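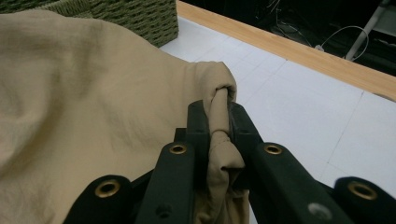

Khaki cloth in soft folds, with one part twisted up tight.

How to fold a big floppy cloth (and get the twists out first)
Posted by Frøydis Halvorsen, 13th March

I love folding. There, I've said it! A great armful of crumpled cloth turning into a neat flat parcel is one of my favourite small jobs in the house, and the method below works on throws, tablecloths, loose sofa covers, dust sheets, anything large and soft with a hem. My mother-in-law, Kerstin Lie, taught me most of it on her landing in Gidport one December, with both of us giggling and a bedspread over the banister.

What you need
One big cloth
A bed, a table or a clean bit of floor
Both hands, plus a friend if the cloth is wider than your arms

Step 1. Throw it down loosely
Don't try to be tidy yet. Drop the cloth on the bed and let it land in a heap, then pull the heap outwards from the middle with flat hands. You want broad, lazy waves in it and no tight lumps. Plain cloths in sandy colours are a treat for this, as the creases show up as soft grey shadows and you can see at once where it's still bunched.

Step 2. Find a corner
Go to the nearest edge and run it between finger and thumb until you reach a corner. If you come across a section that has wound itself into a rope, stop there and deal with it before you go any further. Pulling on the far end only makes it tighter.

Step 3. Untwist from the seam
My favourite bit! Look for a line of stitching on the twisted part. Hold the cloth just there, let the loose end hang, and give it a little shake so it can spin back by itself. Then open the fabric out on either side of the stitches with your thumbs and smooth it away from you.
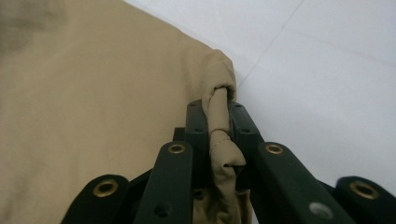 A gathered corner with a short line of stitching across it. Start at the stitches.

If the twist has set hard (mine do after a long spell in the drum) a light mist of water helps. I use a 250 ml spray bottle and hardly make a dent in it.

Step 4. Square it up
Lay the corner flat and do the other 3 the same way. Then tug gently along each side, hem to hem, until the edges lie straight. Puffy edges want a firm stroke with the side of your hand.

Step 5. Fold in half, and again
Bring the top corners down to the bottom corners. Smooth from the fold towards the hems so the air has somewhere to go. Turn the cloth round and do the same again. With two people, walk towards each other and whoever has the fold end passes it over.

Step 6. Finish to fit your shelf
Measure the shelf before the last folds. Ours is 26 cm deep, so I fold the long strip in thirds and then roll it over once more, hems tucked inside, smooth fold facing out. It looks gorgeous in a stack!

A few extras
Heavy cloths behave better if you fold them while they're still the tiniest bit warm from the dryer.
For fitted covers with elastic, tuck one corner inside its neighbour before step 5.
Ebbe Isaksson wrote in to say he irons only the outside panel of a folded tablecloth. I tried it last week and I'm a convert.

Next time: pillowcases, and where to keep the odd ones.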